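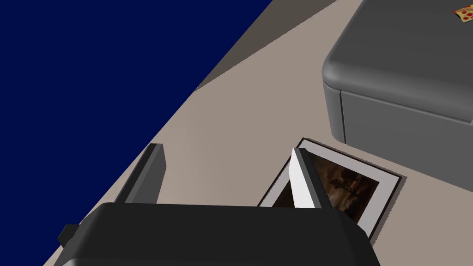
Figure 1. Simulated tabletop seen past the gripper fingers, with a framed picture lying flat and a pizza slice on top of the gray box.

Progress on the Villimham grasping work, July

Work this period went into the second task set, in which the policy is trained in simulation only and scored on object layouts it has not met before. Flat items such as picture frames remain the hardest group. A thin frame offers very little to hold, and small errors in finger height matter more than they do with taller objects.

We generated 1000 training layouts and held back 300 for testing. Adding random changes to lighting and surface color raised the success rate on the test layouts by 18 percentage points over the baseline in our last report. Most of the remaining failures are approaches that come in too steep – the fingers touch the table before they close.

Nelli Lappalainen has rewritten the scoring script so that a grasp counts only if the object stays up for 2 seconds. Earlier results were rescored under this rule and the baseline above is the corrected one.

The Geltell computing allowance is nearly used up, and we have asked Liyanage to extend it. Next we will train with shallower approach angles and repeat the test on the same layouts. Spending is within the approved budget.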